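Budget season again, and I love it! I've been going back and forth on what to buy next for the two-armed setup, and the spreadsheet is up to 71 lines. Spare fingers come first. A full set from Roltbridge is $286 a hand, and Ansel Yazzie wants two sets on the shelf by April.

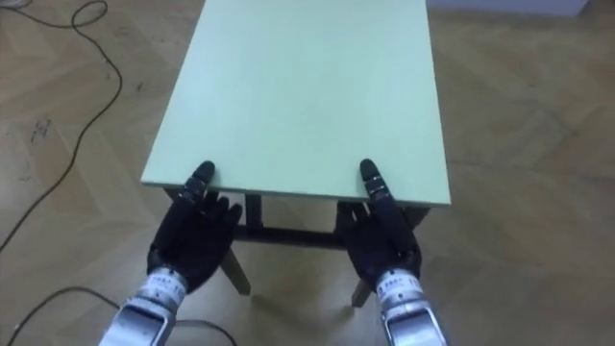 Issue 25

Next up is the wrist upgrade, quoted by Lakanis at $3000 for the pair. That's most of the pot – but table carrying is the job I most want to get right, and I'd happily wait on new stands and cables to pay for it.

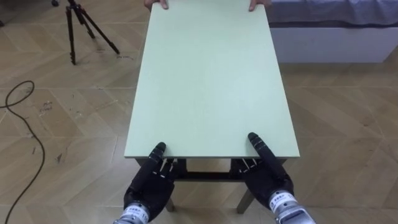
One table, two robot hands at the near end and a person's at the far end.

Gert Ndlovu is still pushing for a second table. Maybe in the fall!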